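Ticket 1084
Product: Orska table, gray top
Subject: Pale scratches that keep coming back after I oil them out
Opened by: Ademir Medeiros
Opened: July 29, 2021
Status: Open, waiting on Hastemance

Original message

Hi there! I bought the Orska table from the Haddad store in February and I love it, let me get that out of the way first. It's in our back room against the white wall and it gets used for pretty much everything: breakfast, homework, bike parts (with newspaper down, I promise), and lately a lot of bread. So I'm not expecting it to look like the showroom one.

My problem is the pale lines. I've got thin light scratches on the gray, mostly on the right as you stand facing the wall, and one long one going diagonally. You can't feel it with a fingertip. If I drag a nail across it there's maybe the tiniest catch, but I might be imagining that part, I've been staring at this thing too long.

The care leaflet says to use Urnarora surface oil on light marks, so I did. Wiped the table, put a bit of oil on a cotton rag, rubbed it in, waited, buffed it off. The lines vanished completely and I was thrilled. Two days later they were back, same places, same length. I did it again and they came back again. I've now done this more times than I'd like to admit and I'm almost through the bottle.

So my questions are: am I using the oil wrong, is it the wrong oil for this top, or is the finish itself scratched and the oil is only hiding it for a while? And is this something I can fix at home?

Thanks a lot,
Ademir

Reply from Hastemance support

Hi Ademir, thanks for writing. Could you let us know what you clean the table with day to day, whether you've used any abrasive pads, and whether anything heavy gets moved across the top? Please also stop oiling for 9 days so that we can see how the surface looks without it. A picture taken after that, in daylight, would help.

My reply

Okay, stopped the oil as of tonight. Answers in order.

Cleaning is warm water with a drop of dish soap, then a dry towel. Before that, for the first couple of months, I was using a spray cleaner with vinegar in it, and I only quit when I read the leaflet properly. No idea if that did anything. No scouring pads, ever. Well – once, on some dried-on dough, the white melamine kind. That was over by the left end though, nowhere near the long line.

Heavy things: yes, guilty. There's a black tray that lives on the left side and it used to get shoved across to the right whenever somebody wanted room to eat. I turned it over just now and there's grit stuck to the bottom. Flour, crumbs, and something that felt like sand. So I have a suspect! I've washed the bottom of it and told everyone in the house to lift it from now on. We'll see how long that lasts.

One more thing I noticed while I was down there with a flashlight. When the light comes in low from the side I can see lots of little scuffs I'd never spotted, and when I stand over the table they melt into the mottling. The color hides a lot, which I guess is nice. It also makes it really hard to tell what's a mark and what's just the pattern.

Log, no oil

Day 1. The lines are faint. I'd call it a quarter of how bad they get.

Day 3. The long one is back to its usual self. So that's the same timing as every other round.

Day 4. Spilled coffee over the right half. Wiped it up straight away, no stain. While the top was damp the lines disappeared, then they came up again as it dried. Does that tell you anything? It made me think the oil is doing the same job as the water, only slower.

Day 6. Tried a white pencil eraser on one short mark because my sister swears by it. It did lighten a bit at one end, so possibly some of these are stuff rubbed off ONTO the table and some are real scratches. I didn't go any further with that, I didn't want to mess up your test.

Day 7. Forgot to look.

Day 9. Wiped with plain water in the morning, let it dry, and got a picture in the afternoon. It's attached. You're looking toward the wall, and the line to check is the faint diagonal one over on the right, heading down from the middle.
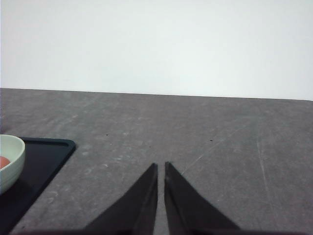
Attachment 1: Gray top after 9 days without oil. Long pale scratch on the right, black tray on the left.

I know it's faint in there. It bugs me more in person, I swear. There's a second streak on the right too, and you can make out the scuffing if you zoom in. The two small dark specks I'm not worried about, but tell me if I should be. I'd assumed they were part of the pattern and I haven't tried picking at them.

Reply from Hastemance support

Thanks Ademir, that's a useful log. From what you describe with the coffee, we think these are very light marks in the clear top coat, and the oil fills them until it wears off. More oil won't hurt, but it won't be a lasting fix. We'd suggest the Urnarora repair wax on a small test patch first. Leave the specks alone unless they lift with a damp cloth. We've passed your picture on to the finish team and will come back to you about coverage.

My reply

Great, that makes sense and I feel a little less silly about the bottle of oil. Haddad has the wax but only in the 56 ml tin, so I've ordered that one. Two things before I start:

Do I need to strip off whatever oil is left, or is nine days of soap and water enough?

And if I wax a patch and the finish team then decides it's covered, have I ruined my chances? I'll hold off opening the tin until I hear from you on that one. I tried the damp cloth on the specks, by the way. They didn't budge, so I'm leaving them be.

The tray now has felt pads on the bottom.

Ademir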